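Gorka Ring Cup

Desk cup and pen holder
Item no. 335
Color: cream
Sold singly or in a set of 2

Overview

The Gorka is a ceramic desk cup with a profile of stacked, rounded rings. It holds pens, markers, brushes, scissors and the other small items that tend to spread across a work table. The outside is glazed cream. The shape was drawn by Sándor Dudás for the Otico desk range and is cast in one piece, so there are no joints to come loose.

The walls are thicker than those of an ordinary mug, and most of the weight sits low. A full load of long pencils will not tip it in normal use. The grooves between the rings also give you something to hold when you move it.

Specifications

Material: glazed stoneware
Finish: gloss
Base: unglazed foot with cork pad
Capacity: up to 14 standard pencils
Care: hand wash or top rack of dishwasher
Not for use in oven or microwave
Packed in recycled cardboard

Choosing a place for it

The cup suits craft tables, school desks, reception counters and home offices. On a shared table, put it toward the middle where everyone can reach it. On a narrow desk it does better at the back, on the opposite side from your writing hand.

Glue sticks and thick markers fit, but they take up room quickly. If you use a lot of them, order the set and keep pens in one cup and everything else in the other. 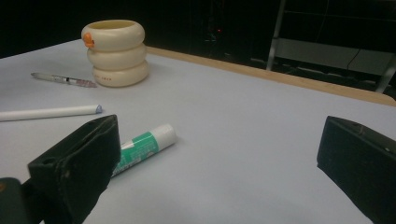
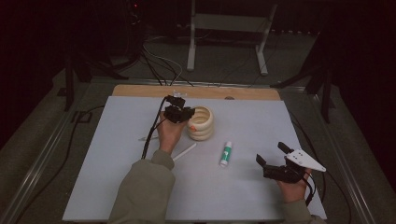
Cleaning

Ink and pencil dust wipe off the glaze with a damp cloth. For dried glue, fill a bowl with warm water and soak the cup for a few minutes, then use a soft brush in the grooves. Do not use steel wool. Peel off the cork pad before a long soak. A replacement pad is included in the box.

Small differences in the glaze between one cup and the next are normal and are not treated as faults. If you need a close match, order the cups together and add a note at checkout.

Ordering and delivery

Single cups and sets are kept in stock at our Sosa warehouse. Orders placed before noon on Monday go out the same day. Larger orders are made up by our trade desk, which can supply up to 1000 cups at one time. The next production run is planned for May.

Cups that arrive chipped or cracked are replaced free of charge. Keep the packaging and send us a photo of the damage with your order number.

Goes with

Platutico pen tray, cream
Otico desk mat, small and large
Spare cork pads, pack of 2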